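Week 7 notes, 10 May 2026. Bring these to the tute, because I'm going to ask you to argue with me.

# Buying a bin-picking cell (when you're the one who has to live with it)

Last week was grasp planning and we all had a nice time with the maths. This week is about what happens when somebody wants to sell it to you! I've used one product the whole way through, the Trunard picking package, as I've spent a good chunk of this semester with it and I have opinions. Some of you will end up on the buying side of this, some on the selling side, and a few of you will be the poor person in the middle who gets rung up on a Friday arvo.

## What Trunard sells you

The package is software plus a tooling kit plus commissioning. You supply the arm. This trips people up straight away, so write it down: **the quote doesn't include a robot.** It includes:

- the picking software, licensed per cell, per year
- a parallel-finger gripper with two sets of fingertips
- a calibration target and mounting hardware
- 4 days of on-site commissioning
- a support line (Australian business hours, thank goodness)

Our comparison product is the Prusley kit, which is cheaper up front and comes with a suction tool but no site visit. You get a PDF and good wishes. I'm being a bit unfair — it's a very good PDF.

## Mixed bins and the demo problem

Every vendor demo I've ever sat through has had a bin of identical parts. Shiny little castings, all the same, robot goes dip dip dip and everyone claps. That's a perfectly real application and if it's yours, lucky you, most of this handout won't worry you much.

Mixed bins are a different animal. Hard things next to floppy things, tall things leaning on a wall, small things tucked into a corner where the gripper body hits the side before the fingers get anywhere near the item. When you write your acceptance test, *you* choose what goes in the bin. Don't let the vendor bring the objects. I'd put that on a tea towel if I could.

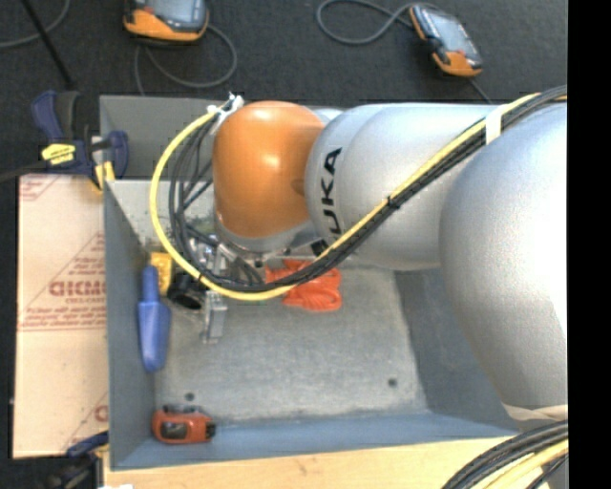 Corners deserve their own line in the test plan. So do walls. A finger needs somewhere to go on both sides of the item, and an item sitting flat against the side of a bin only gives you one of those. The Trunard software has a "nudge" behaviour where it tries to shift the item into open space first, and I rather like it, though you have to ask for it to be switched on and it costs you cycle time. Prusley's answer is to come at it from the top with suction, and that works a treat on anything flat and sealed and is hopeless on anything crumpled.

Fabric, mesh, bags and anything else that folds: ask for the failure data. If the sales engineer says "we haven't seen many problems with that", your next question is how many they tried.

## Dress packs, or, the boring bit that breaks

Dress pack is the trade name for the cables and hoses that travel along the arm to the tool. You'll see ties, straps, loops with slack in them. The slack is deliberate. A wrist turns, and the cable has to have enough length to turn with it, but every bit of spare loop is also something that can snag on a bin wall or wander across a camera's view of the parts.

Grethe Bach gave us a guest lecture on this in first semester last year and those of you who were there will remember the box of dead cables she passed around. Her rule was to run the wrist through its full range *before* you tie anything down, then tie it, then run it again slowly with a hand near the stop. I've pinched that rule for your lab assessment.

Questions I'd put to the vendor:

1. Who supplies the dress pack, and who replaces it?
2. Has the motion planner been told the cables exist? (You'd be amazed. Some planners model the bare arm and that's it.)
3. What's the inspection interval, and does somebody have to stop production to do it?

Trunard got two out of three from me. Their planner lets you add a padded volume near the wrist to stand in for the cabling, fiddly to set up but it does the job. Replacement is on you.

## Fixturing

Short section. The bin has to be where the software thinks it is. Clamps, dowels, a machined nest, whatever suits your budget, but *something*. Clamps are fine for a trial and I use them all the time. For production I'd want a nest the operator can't put a bin into crooked.

Recalibrate if you move anything. If you're not sure whether you moved anything, recalibrate.

## The money

I'm using the Hamholm worked case here so you can compare with last year's notes. Hamholm is a spare-parts distributor with a single returns line, and the returns line is what they want to automate. Mixed goods, different every shift.

- Throughput target: 3,000 picks per shift
- Software licence, gripper and commissioning: see the quote in the tute folder
- Arm: already owned, idle after a product line closed
- Operator time to clear a stoppage: 45 seconds, measured by their own people

Have a go at this before the tute. Work out the shift time lost to stoppages at a pick failure rate of one per cent, then at three per cent, and assume every failure needs a person. Then do it again on the assumption that the software recovers by itself half the time. The gap between those answers is bigger than the gap between the Trunard and Prusley prices, and it's where I'd spend my negotiating energy.

(For one per cent with no recovery you should get thirty stoppages and 22.5 minutes. If you got something wildly different, check your units before you email me, please!)

## My verdict so far

I'd buy the Trunard package for a mixed bin, with the nudge feature written into the contract and the site visit booked for when the night crew can be there too. I'd buy Prusley for cartons without a second thought. What bugs me about Trunard is the annual licence. If you stop paying, the cell stops picking, and I couldn't get a straight answer on how much notice you get. I've asked twice. Their fingertips are also a proprietary fit, so no whipping up your own on the lab printer unless you make an adaptor first (Pangilinan Engineering will machine you one, and theirs is tidy work).

I'm happy to be talked out of any of this. A student last year made a very decent case for suction with a tool changer and I still think about it.

## For the tute

- Finish the Hamholm calculation, both versions.
- Write a one-page acceptance test for a mixed bin. Name your objects, say where each one starts, and say what counts as a pass. "Works reliably" gets you zero marks.
- Read the support terms in the Trunard quote and find the clause about third-party tooling. It's on the second-last page in small print.
- Group projects: I need your vendor choice by the end of the tute so I can request the quotes. The next intake isn't until August, so if you miss this one you'll be working from last year's prices.

Lab access is the same as usual, closed shoes, hair tied back, and someone else in the room with you whenever the arm is powered.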